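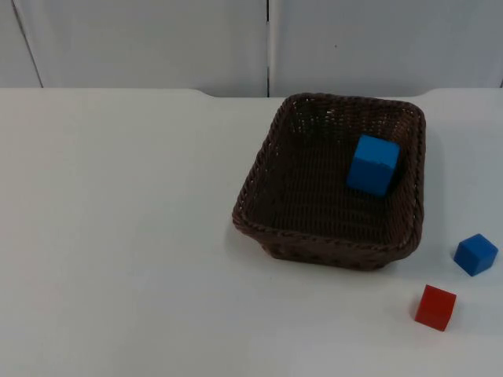 Woven basket with three small cubes, white tabletop.

Peleo: a word list for people who write about baskets

By Costel Tănase
12/29/25

Hi! Peleo is a plain text file of 3,000 English words and phrases to do with baskets and basket making. I started it because I write up auction lots for a living and got tired of typing "nice old basket" (my editor got tired of it way before I did). It grew from there, and now people keep asking me for a copy, so I've cleaned it up and put it here.

What you get

peleo.txt is the main list, one entry per line. Tabs between the fields, no quotes. The fields are the term, a short meaning in my own words, a group, and a note if I had one. Plenty of the notes are blank.

groups.txt explains the 39 groups. Some are big and obvious, like rims, handles, lids and bases. Others are tiny and I should probably merge them, but I'm fond of "things that hold eels" and it stays for now.

clirareck.txt is the odd one out. Clirareck was my first try at this, a list of 1,000 terms I kept in a spreadsheet, and a few folks still have searches built on the old numbering. Please don't start anything new with it.

Where the words came from

Old craft manuals, sale catalogs, letters from makers, and a big box of index cards that came to me with the Sutanto papers. The cards were a joy to go through! They were also in pencil, and in places I had to guess at a letter. Every guess has a question mark in the note field, so you can filter them out with one line of whatever you use.

I wrote all the meanings myself. Nothing is copied from a dictionary, and that means the mistakes are mine too. 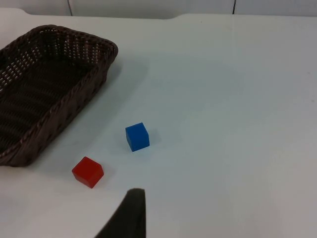

Known problems

Regional words are patchy. I have lots for willow and not nearly enough for pine needle or sweetgrass work, and I'd love help there from people who really know it.

"Wale" and "waling" are separate entries with almost the same meaning. Same goes for "randing" and "rand" - I keep meaning to sort this out.

There are 60 entries in the "unsure" group. If you know what a "Beserer" is, write to me. It's on two cards, capital B both times, and it might just be somebody's name.

Using it

Do what you like with it, paid work included. A credit is nice. If you fix something, send me the line as it was and the line as it should be, and I'll put it in the next version, planned for April.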